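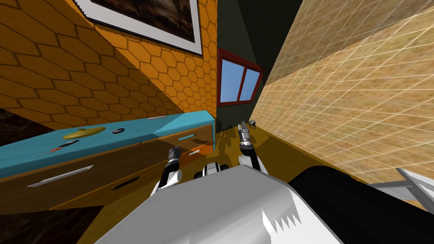 Can you compare two grippers fairly without buying both? You can get most of the way there in simulation, as long as you keep everything else the same and change one part at a time.

Speaker notes, Brorkside robotics meetup, 2026-01-22

Opening

Say what the talk covers: a gripper comparison on a two-arm robot, all in sim. The two candidates are the Basix and the Doltden. The controller is Gallegos for both.

Mention the room. It's a simulated room with a long cabinet, a turquoise top and drawers below. Wall and floor textures are loud on purpose - we wanted to see if the camera side would cope.

The cabinet is useful because the drawer handles don't match. There's a long silver bar, a short dark recessed one, and small ones at the far end. A gripper that does well on the bar may do badly on the recess.

How we ran it

1,225 episodes per gripper. The first 1,000 were drawer pulls and the rest were pick-ups from the top.

Same start poses and same random seeds for both. If someone asks, the seeds are in the handout.

We logged success, time to contact and number of retries. We didn't log grip force, and I'd add that next time.

Two camera positions: one on the body looking forward over both arms, one at the wrist looking out past the fingers. Wait a moment on this slide so people can get used to the wrist view.

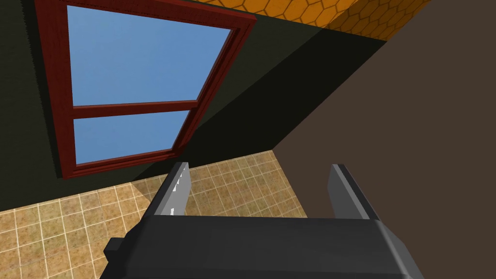
What we found

Drawer pulls: the Basix failed 35 times, the Doltden 44 times. Don't oversell this. The gap is small and most of it comes from the recessed handle.

Pick-ups: no real difference on flat items. Both were slow on the thin ones. The fingers touched the surface first and the controller backed off.

Cameras: the wrist view helped in the last part of the reach and was poor before that. When the arm is turned up toward a corner it sees mostly wall and window. The body view had the opposite problem - good for the approach, then the arms get in the way.

Limits

Contact in sim is cleaner than on hardware. Friction was one fixed value for every handle. We haven't run either gripper on a real drawer yet. That is planned for February.

If there's time

Show the retry settings in Gallegos. The default gives up too early for recessed handles, and raising the limit by one changed the results more than swapping the gripper did. Then take questions.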